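Candlesticks, glass and one white tray

Thursday, June 17, 2021

I have been putting off writing about table centerpieces for ages, mostly because I own far too many bits and pieces and can never leave a setting alone once it's done. But my sister's anniversary dinner is coming up, I've promised to do the table, and so for the past few evenings I've been thinking about very little besides candlesticks (my poor family!).

I always begin by getting everything out where I can see it. Gold candlesticks in different heights, small colored glass vases, a clear bowl, and a white lattice tray to pull it all together. It looks like a yard sale at first, and I've learned to just let it.

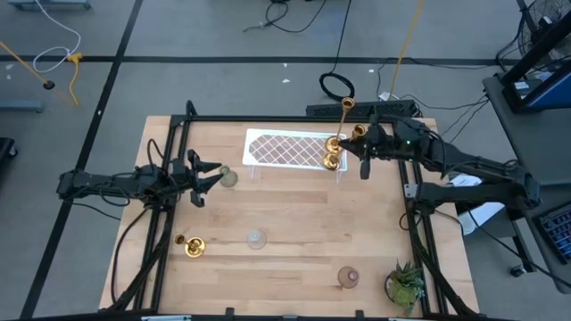 I do love gold next to colored glass. A pale green and a dusky pink sound a bit sugary when you say them out loud, but with brass tones beside them they warm right up, especially on light wood. I bought my first little pink vase at the Clollach flea market for 11 dollars, carried it home wrapped in my scarf, and have been hunting for friends for it ever since.

The tray is where I get fussy. My habit is to put the tallest piece on first, toward one end, and then leave it alone while I go make a cup of tea. A tall candlestick right in the middle looks very grand, but then you spend the whole dinner leaning around it to talk to the person across from you. Off to one side it still gets its height and everyone can pass the potatoes.
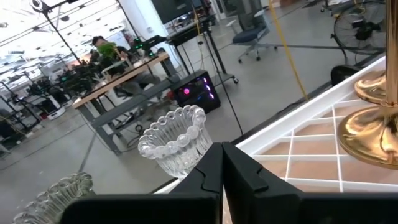

Clear glass is the other thing I lean on, the chunkier the better. I like a beaded rim or some cut pattern that picks up the light - plain tumblers are fine for water but they sort of vanish on a dressed table. Tealights go in them nicely, or a few short stems of whatever is blooming by the fence in June.

I still haven't settled on napkins. I have a set in oatmeal linen from Bonura and a darker green set that I like more but that needs ironing, all 26 of them, so we'll see how brave I feel on the day of the dinner.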